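Search reviews Search Clear

Fenonby shallow tray, yellow: five stars from a very untidy cupboard
by Shewit Fikre
10/17/18

I did not expect to be writing this much about a tray. I bought it in January for £11 when I only wanted something to stop the noodle packets sliding about, and I've since gone back for two more, so take that as my verdict if you're in a hurry!

Our food cupboard is deep and badly lit, and anything in a soft wrapper ends up at the back under the flour. Packet noodles are the worst for it. They're slippery, they're an awkward square shape, and my son Dagim buys them as if the shops were about to close for good. I'd tried a wire basket from Silach (the packets caught on the ends of the wire and two of them split) and then a lidded box, which was fine until I realised that none of us ever put the lid back on.

The Fenonby is so much simpler. It's low, it's open, and you can see what you've got without lifting anything out. Three packets of noodles sit next to each other in it without being squashed, and the wrappers can be as crumpled as they like.
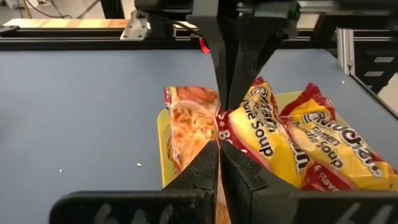
I keep mine at the front of the middle shelf and pull the whole thing out when somebody's hungry. The rim is rounded, which is lovely on the fingers when you're grabbing it in a rush, and it doesn't scrape the shelf the way the old basket did. I also like the yellow far more than I thought I would. I nearly ordered grey! It's a cheerful, pale sort of colour at the edges and it shows up beautifully in a dark cupboard.

Cleaning is easy. Warm water, a bit of washing-up liquid, done. A seasoning sachet burst in ours over the summer and the powder got everywhere, but it rinsed straight off and left no stain or smell.

A couple of grumbles. The sides really are shallow, so if you stack packets in a second layer they'll slide off when you pull the tray forward. And it only comes in the one size, as far as I can tell. My neighbour Ľubica has the Zutska version, which is deeper and better for tins, but you can't see into it on a high shelf and she paid nearly double.

We use the second one for tea and the third has gone upstairs for plasters and hair bobbles. Delivery took four days and it came in plain paper, no plastic. I'd buy a fourth if they ever did it in green.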